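Skalorley moves shared storage to mirrored disks after December trial

11/11/2023

Hosting company Skalorley is to change the way it stores customer files on its shared servers, replacing single-disk volumes with mirrored pairs. The work begins at its Zallby data centre this month and will cover 518 servers.

Under the present set-up, each customer volume sits on one physical disk and is copied to a backup store overnight. If the disk fails, the volume has to be restored from the last copy, and anything written since then is lost. Restores of larger volumes have taken up to six hours, according to the company's service notice.

With mirroring, every write goes to two disks at the same time. When one fails the other carries on, and a replacement is filled in the background while the volume stays in use. The overnight copy will continue as before, and the company says mirroring does not replace it: a file deleted by mistake is deleted from both disks.

The change was first tested last December on a small group of servers running Stumel, the company's volume manager. Three disks failed during the trial and no customer volume went offline. Rebuilds ran at a limited speed so that other work on the same machine was not slowed down.
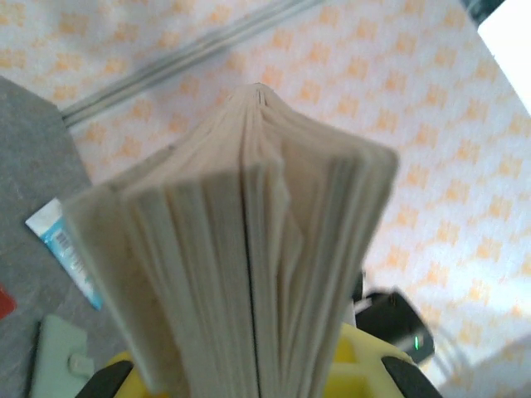 The pages of an open book, seen from the page edges.

Customers do not need to do anything for volumes smaller than 500 GB. These will be moved while in use, one server at a time, and the mount point and volume name will stay the same. Larger volumes need a short stop at the end of the move, when the last changed blocks are written and the new device takes over. Owners will be sent a choice of slots and can pick one from the control panel under Storage, then Maintenance. If no slot is chosen, one will be set for them, outside office hours.

Anyone who mounts a volume by its device path should check their settings first. The path will change after the move, and a server that looks for the old one at start-up may stop and wait for it. Skalorley recommends using the volume's UUID in the fstab file, along with the nofail option. The UUID can be read with the blkid command and will not change.

Customers who have built their own striped sets across several volumes are being asked to get in touch before their slot. A striped set spreads its data over all its members, so each of them has to be present for the set to work. The company wants to move every member of a set in the same slot, and its tools cannot always tell which volumes belong together.

Write speed is expected to drop slightly for programs that wait for each write to finish, such as databases. Reads can be served from either disk and should be the same as now or a little faster. Prices for existing plans stay as they are until the end of the contract period. New volumes will be mirrored from the start, and the single-disk option will be taken off the order page once the Zallby work is finished.

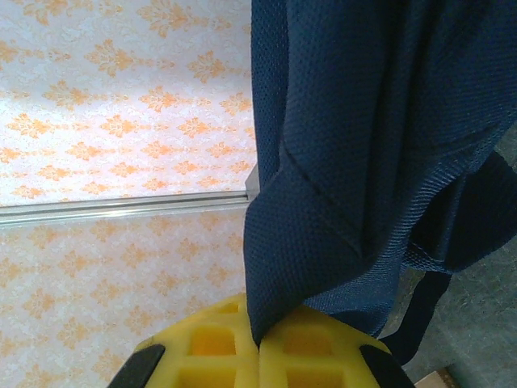

Kirui wrote under the service notice that the advice on device paths should have gone out by email to everyone, as plenty of people with small volumes will read the words "do not need to do anything" and go no further. The same comment asked whether a snapshot taken before the move can still be restored to the new volume.

Skalorley replied that snapshots are kept and can be restored as normal, but that a restore creates a new volume with its own device path. It said an email covering both points would be sent before the first servers are moved.

The timetable is listed on the company's status page by server name. A server's entry turns from "planned" to "in progress" when its move starts, and control panel actions such as resizing and taking snapshots are blocked for volumes on that server until it is done.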